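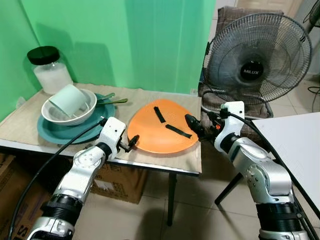 The Jukthorpe Library book discussion group resumes on Thursday at 6:30 p.m. The selection for August is "The Ferry House," a novel by Chia-jung Siu, published by Admasu.

The novel follows two brothers who inherit a boarding house in the river town of Ternusau. The elder wishes to sell. The younger has already promised a room to their late father's business partner, a man neither of them has met.

Much of the story takes place over one winter, when the ferry stops running and the three men must share the house with a single paying guest. Her reasons for staying are made clear only in the second half. Readers are asked not to reveal them in replies to this thread.

Hiu-tung Au will lead the discussion. Participants should read through chapter 20 before the first meeting. The remaining chapters, up to 44, will be covered at the second meeting, to be announced at the desk.

Print copies may be borrowed for three weeks and renewed once if there are no holds. A large-print edition is available on request. The audiobook, read by Yhon Taipe, runs nearly 20 hours and may be borrowed through the library's website.

Patrons who enjoy this title may wish to try the author's earlier novel, "Sikel," about a daughter who returns home to care for the aunt who raised her. It can be read on its own, although one character appears in both books.

Registration is free and open to adult cardholders. Please sign up at the front desk or by telephone. Those on the waiting list will be contacted by Nghĩa Mạch if a place opens.

The meeting will be held in the second-floor reading room. The elevator is in service. Doors open at 6:15 p.m., and the side entrance on the parking lot closes at 7 p.m.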